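Off-White: a small table of white and nearly white house paints

Version 2, Fri 15 March 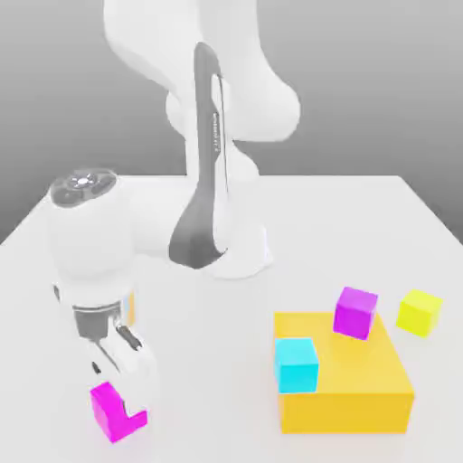 White paint is the hardest paint to buy, and I say that as someone who has repainted the same hallway three times. I started this table because I was sick of holding little cards up to a wall and having them all look fine in the store and all look wrong at home. White also changes with whatever you put it near. Look at the white tabletop up there and the rounded white parts over it, with a gentle shadow underneath, and then look at how much the dark grey panel does to the white on either side of it. Your baseboards and your radiator are doing the same thing to your walls all day long! So each paint gets a plain number for how light it is, a few words for which way it leans (pink, green, yellow, grey), and notes from people who have lived with it.

What you get

whites.csv – the main table, one row per paint, 149 rows
rooms.csv – notes on real rooms, 75 rows, each tied to a paint by its id
names.txt – other names the same paint has been sold under, where I could find them
old/ – version 1, which I keep only so that Mpho Magagula's spreadsheet doesn't break

Columns in whites.csv

id – my own number, means nothing
maker – Lehner, Rullivari, or "other"
name – as printed on the card, odd spellings and all
finish – flat, eggshell, satin, or gloss
lightness – 0 is black, 100 is as white as it gets
lean – one word, sometimes two
lean_sure – yes or no, and please read this one before you complain about the lean column
coats – how many coats it took to hide a mid-blue test board
still_sold – yes, no, or blank when I couldn't find out

Columns in rooms.csv

paint_id – matches id in the other file
faces – which way the main window looks (n, e, s, w, or none)
floor – in the owner's words, so you'll get "brown" and you'll get "sort of honey"
bulbs – warm, cool, or mixed
happy – yes, no, or "got used to it"
note – whatever they wrote, with names and street addresses taken out

How I measured

I painted two coats on primed card, let each one dry overnight, and read it with a Starkon handheld meter. Three readings per card, and I kept the middle one. The meter got checked against its white tile at the start of each session. I forgot once, in December, and redid that whole batch, which was a grim weekend, but the numbers are better for it.

The lean column is by eye. Lungile Khumalo and I each looked at the cards by a north window without seeing what the other had put down, and if we agreed, lean_sure is yes. If we didn't, Vusumuzi Mahlangu got the final vote and lean_sure is no. We fought over the greens the most. Lungile sees green where I see grey, and I've stopped arguing.

Things that are wrong with it

Gloss is badly covered. There are only 9 gloss paints in the table and most of them are meant for trim, so please don't work out averages by finish and tell me you found something.

The Rullivari paints were bought over a long stretch and I know at least one formula changed partway through. Those rows say "older can" in names.txt. The Lehner cans all came from one store in one go, so they're tidier than paint in real life would be.

Rooms are mostly in Resasholm and the villages nearby, with long dark winters and low sun. If you live somewhere bright, the happy column won't carry over very well. A paint that is lovely and creamy here might look like butter where you are.

Also, people write in when they're cross. I asked 30 neighbors directly to even that out a little (they have "asked" at the start of the note), and they're a noticeably calmer bunch.

Screens

I get asked for hex codes a lot. I left them out on purpose. Your screen, my screen, and your bathroom wall are three different things, and I don't want anybody buying four gallons on the strength of a little square on a phone. Buy the sample pot, paint a big board, and move it around the room for a couple of days – the corner behind the door especially.

Changes since version 1

Took out duplicate rows that were the same paint under two names
Added the coats column (Lwazi Shezi's idea, and a lot of sanding for me)
Fixed the finish on several Lehner rows where I had satin and eggshell swapped
Room notes now have their own file

Using it

Free for anything you like, including shops. A mention is nice. If you add rooms, please use the same columns and send me the rows instead of the whole file, since merging is not my strong suit. Corrections go to Lindiwe Lekota, who looks after the inbox and is much quicker at answering than I am.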